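**공용 작업대 백색 상판 황변 및 잔여 얼룩: 세척제 선정 건**

게시판: 시설·비품 > 표면 관리
태그: 멜라민, 용제, 광택, 황변

---

**benchtop_k**

공용실 백색 상판 세척 절차를 개정하려고 합니다. 현행 절차는 중성세제 희석액으로 닦고 물걸레로 마무리하는 방식인데, 테이프 점착제 잔여물과 유성펜 자국에는 효과가 없습니다. 작년부터 일부 인원이 임의로 아세톤을 쓰고 있고, 그 구역만 광택이 떨어져 있습니다.

후보는 다음과 같습니다.

- Grilar 약알칼리 세척제 (희석형)
- Astosero 시트러스계 점착제 제거제
- 이소프로필알코올 70%

상판은 Tundia 납품분이고 멜라민 화장판입니다. 하부 코어는 파티클보드로 알고 있습니다. 의견 부탁드립니다.

---

**손세척반대**

IPA 70%면 충분합니다. 점착제는 적셔 두고 2분 뒤에 플라스틱 스크레이퍼로 밀면 떨어집니다. 금속 스크레이퍼는 쓰지 마십시오. 유성펜도 대부분 지워지고, 안 지워지는 것은 이미 표층에 침투한 경우라 다른 용제를 써도 결과가 같습니다.

약알칼리 세척제는 헹굼이 불완전하면 백색 상판에서 줄무늬가 남습니다. 인원이 자주 바뀌는 공용실에서는 헹굼 품질을 보장할 수 없습니다.

---

**melamine729**

IPA 단독 사용에는 반대합니다. 얼룩이 두 종류인데 섞어서 논의하고 있습니다.

1. 점착제, 유성 잉크: 용제로 제거
2. 손때, 피지, 음료 자국: 계면활성제로 제거

IPA로 2번을 닦으면 녹았다가 얇게 퍼져서 다시 마릅니다. 육안으로는 깨끗해 보여도 몇 달 누적되면 전체가 누렇게 보입니다. 원글의 황변도 상당 부분 이쪽일 가능성이 있습니다. 창가 쪽과 안쪽의 황변 정도가 같은지 확인해 보셨습니까? 자외선 열화라면 창가가 더 심해야 합니다.

---

**benchtop_k**

확인했습니다. 창가 쪽 상판과 안쪽 상판의 색 차이는 육안으로 구분되지 않습니다. 오히려 의자를 두는 쪽 가장자리가 진합니다. 팔이 닿는 부위입니다.

---

**melamine729**

그러면 피막 누적으로 봐야 합니다. 약알칼리로 한 번 전면 탈지하고, 이후 주 단위는 중성세제로 유지하면 됩니다. 희석비는 제품 라벨을 따르되 원액을 상판에 직접 뿌리지 마십시오. 이음매로 들어가면 코어가 부풉니다.

---

**손세척반대**

전면 탈지를 한 번 하는 것까지는 동의합니다. 정기 절차에 넣는 것은 반대입니다. 그리고 가장자리가 진하다고 전부 피지라고 단정할 수는 없습니다. 엣지 밴드 접착제가 변색되어 비치는 경우도 있습니다. 저희 쪽 상판이 그랬고, 3년차에 밴드를 교체하고 나서야 정리됐습니다.

---

**melamine729**

접착제 변색이면 경계선을 따라 선으로 나타납니다. 면으로 번지지 않습니다. 원글 작성자께서 형태를 확인해 주시면 됩니다.

---

**benchtop_k**

면입니다. 경계가 흐립니다.

---

**Upendo Mugo**

Mofokeng 건물 3층에서 동일 자재를 쓰고 있습니다. 참고로 저희가 정한 순서를 적습니다.

1. 건식으로 먼지 제거. 극세사 천, 한 방향.
2. 점착제 부위만 IPA 국소 처리.
3. 희석 약알칼리로 전면 닦기. 천에 묻혀서 사용.
4. 물걸레 2회. 천은 매회 교체.
5. 마른 천으로 물기 제거.

19개 상판에 적용했고 줄무늬 민원은 4번을 1회로 줄였을 때만 나왔습니다. 시트러스계는 시험 후 제외했습니다. 점착제는 잘 녹지만 유분이 남아 3번을 다시 해야 합니다. 냄새 문제도 있습니다.

아세톤으로 광택이 떨어진 부위는 복구되지 않습니다. 연마 패드를 쓰면 면적만 넓어집니다.

---

**손세척반대**

4번에서 천을 매회 교체한다고 하셨는데 소모량이 상당할 것 같습니다. 세탁 후 재사용입니까, 폐기입니까?

---

**Upendo Mugo**

세탁 후 재사용입니다. 섬유유연제는 금지입니다. 유연제 성분이 천에 남으면 상판에 그대로 옮겨집니다. 색상으로 용도를 나눠 두었습니다. 파랑은 물걸레, 회색은 건식입니다.

---

**lux_meter**

탈지 전후 비교를 할 계획이면 조명 조건을 먼저 고정해야 합니다. 백색 상판은 색온도 영향이 커서 저녁 7시에 본 것과 정오에 본 것이 다른 판처럼 보입니다. 휴대전화 자동 화이트밸런스도 꺼 두십시오. 기준용 백색 카드를 한 장 같이 두면 나중에 말이 달라지지 않습니다.

---

**benchtop_k**

정리하겠습니다. Upendo Mugo 님 순서를 기본으로 하고, 3번은 최초 1회와 분기 1회로 제한합니다. 주간 절차는 중성세제와 물걸레 2회입니다. 아세톤과 Astosero 제품은 비치 목록에서 뺍니다. lux_meter 님 의견대로 백색 카드도 구매 신청에 넣었습니다.

공용실 백색 상판입니다.

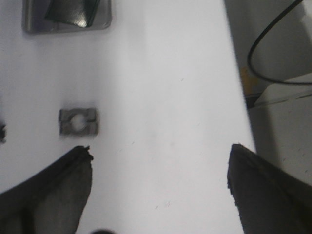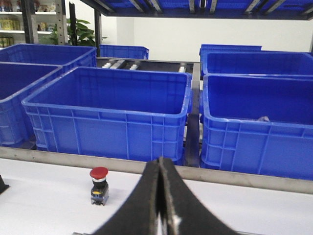

**시설지원팀 · 공용실 표면 관리 담당**

개정 절차서는 12월 중 배포합니다. 배포 전까지는 현행 중성세제 절차를 유지하고, 점착제는 IPA 국소 처리만 허용합니다.

---

**melamine729**

분기 1회면 적당합니다. 다만 절차서에 희석액 폐기 시점도 적어 주십시오. 희석해 둔 것을 분무기에 몇 주씩 보관하는 사례가 많습니다. 당일 사용, 당일 폐기가 맞습니다.

---

**손세척반대**

정기 탈지에 대한 이견은 남겨 둡니다. 분기 1회도 많다고 봅니다. 반년 주기로 시작해서 색 변화가 있으면 줄이는 쪽이 표층에 부담이 적습니다.

---

**melamine729**

희석액 pH가 라벨 범위 안이면 멜라민 표층에 유의미한 손상은 없습니다. 부담이 있다면 화학보다 마찰 쪽입니다. 멜라민 스펀지로 문지르는 사람이 있는지부터 확인하는 것이 순서입니다.

---

**benchtop_k**

멜라민 스펀지는 비품함에 있습니다. 회수하겠습니다. 탈지 주기는 첫 분기 결과를 보고 이 글에 추가로 적겠습니다.

---

**lux_meter**

백색 카드는 무광으로 신청하셨는지 확인 바랍니다. 유광은 반사 때문에 기준으로 못 씁니다.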